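Labneh is one of those things I can't believe I bought in tubs for so many years. You need yogurt, salt, a cloth and a bit of patience, and you end up with a thick, tangy, spreadable cheese that makes a piece of toast feel like a proper lunch. I got hooked after Samer Sabbagh brought a bowl of it to our street's December potluck, swimming in olive oil, and I stood beside it most of the night!

He gave me the method on the back of an envelope. I've made it so many times now that I've got opinions, so I'm writing the whole thing out properly.

## What you'll need

- 4 cups plain full-fat yogurt
- 1 teaspoon fine salt
- A clean piece of cheesecloth or a thin cotton tea towel
- A colander or sieve
- A deep bowl the colander can sit over with room underneath
- Olive oil, for serving and for storing

Check the label on the yogurt. You want milk and bacterial culture and not much else. Anything with gelatin or starch in it holds on to its whey, and you'll be staring at a dry bowl the next morning wondering what you did wrong. Greek yogurt works too and drains faster, though you get less of that lovely loose texture at the start.

## Getting the cloth ready

If the cloth is new, wash it on its own in hot water with no fabric softener, rinse it well and hang it to dry. Softener leaves a perfumed taste in the cheese (ask me how I know). Just before you start, run the cloth under cold water and wring it out hard. A damp cloth lies flat against the colander and doesn't drink up the first spoonfuls of yogurt.

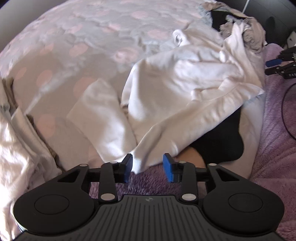
Fold cheesecloth so that you have 4 layers. A tea towel only needs one. Line the colander and let plenty of cloth hang over the sides, more than you think you need – you'll be gathering those corners up later and short ones are maddening.

## Step by step

1. Stir the salt into the yogurt right in its tub. Go gently and stop once it's mixed through.

2. Set the lined colander over the bowl. There should be a good gap between the bottom of the colander and the bottom of the bowl, because quite a bit of whey is going to collect in there.

3. Pour the yogurt into the middle of the cloth and smooth the top with the back of a spoon.

4. Bring the corners together over the yogurt and twist them a couple of times. You're making a snug bundle. Don't squeeze it! Squeezing pushes the yogurt itself through the weave and you lose the good stuff.

5. Put a small plate on top and slide the whole thing into the fridge.

6. After 2 hours, pour off the whey so that the colander isn't sitting in it, then leave it alone overnight.

In the morning, untwist the cloth and have a look. The outside will be firmer than the middle. For a soft dip, stop now and stir it smooth. For something you can spread thickly or roll, twist the cloth a little tighter, turn the bundle over and give it another day.

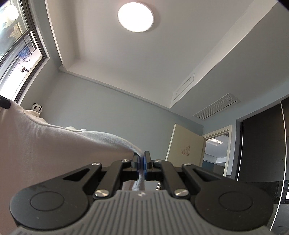 *Gripping a twist of soft white cloth.*

## How thick is thick enough?

It depends what you're doing with it. My friend Firouzeh Esfahani likes hers barely thicker than sour cream, with dried mint and grated cucumber stirred in, and it's wonderful with grilled zucchini. I go the other way. I like it firm enough that a spoon dragged through it leaves a clean trench for the oil to pool in.

If you've gone too far and it's crumbly, stir in a spoonful of the whey and it loosens right up. If it's still runny after a full night, check that the whey in the bowl isn't touching the colander, and then just give it longer.

## Rolling it into balls

This is the fun part, and kids are great at it. Drain the labneh for two full days. Rub a little olive oil on your palms, scoop up a heaped teaspoon at a time and roll it into a ball. Set the balls on a tray lined with clean cloth and chill them, uncovered, until the outsides feel dry.

Then roll them in whatever you like. My favourites:

- za'atar
- Aleppo pepper with a bit of lemon zest
- finely chopped dill and chives
- toasted sesame seeds

Pack them into a very clean jar, cover completely with olive oil and keep the jar in the fridge. I try to finish mine within 5 days, and it has never once been difficult. The oil goes cloudy and solid in the cold, so take the jar out a little while before you want to eat. I leave fresh garlic out of the jar and add it at the table.

## Don't pour out the whey!

It's tart and a bit salty, and it's so useful. I swap it for the water in flatbread dough (cut back the salt a touch), cook rice in it, or use it in pancakes when there's no buttermilk in the house. It also freezes beautifully in ice cube trays.

## Cleaning up

Scrape the cloth with a spatula, then rinse it in cold water first. Hot water sets the milk into the fibres and you'll never get the smell out. Once it rinses clear, wash it hot and dry it in the sun if you can. I keep two cloths just for this, in a drawer well away from the ones that wipe up coffee.

Next I want to try it with goat's milk yogurt. The market had some lovely stuff last week and I walked right past it, so that's first on the list for Saturday's shop, along with more za'atar.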